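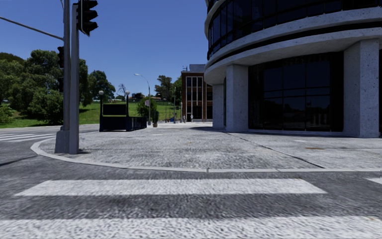
Relaxation and breath work, week 3 handout

Sep 12, 2026 | Nhung Vương | 6 min read

Notes from the Javell evening group, typed up fast. Slides to follow.

Last time: sleep diaries. Bring them back please, even half filled.

Tonight = breathing and the body scan. Why breath first? Only part of the stress response most of us can steer on purpose. Heart rate, no. Digestion, no. Breath, yes.

Basic pattern
- sit, feet flat, jaw loose
- in through nose, count of 4
- out through mouth, count of 6
- up to 3 minutes, then stop and notice

Longer out than in. Don't force it. Light headed = go back to normal breathing, no prizes for carrying on.

Body scan. Start at feet, not head (head starts people thinking). Name the part silently, tense it a little, let go. Skip any part that hurts. If your mind wanders, go back to teh last part you remember.

With clients: ask before using the word "relax". Some hear it as an order. Gilang uses "settle", I tend to say "let it be heavy". Find your own.

When to leave it alone: recent panic attacks, breathing problems, trauma history you haven't talked through. Check with your supervisor first, refer on if needed. Not a replacment for medical care.

Homework
Basic pattern twice a day. Write one line each time, 300 words on the whole week. Read Pridden, chapter on tension, p. 56 onwards.

Next week: guided imagery, and scripts that go wrong.

Comments

Chun-hung Yau: Is the count seconds or just any steady count?

Nhung Vương: Any steady count. Slower comes later.

Valquíria Magalhães: Feet first worked much better for me, fell asleep at the knees though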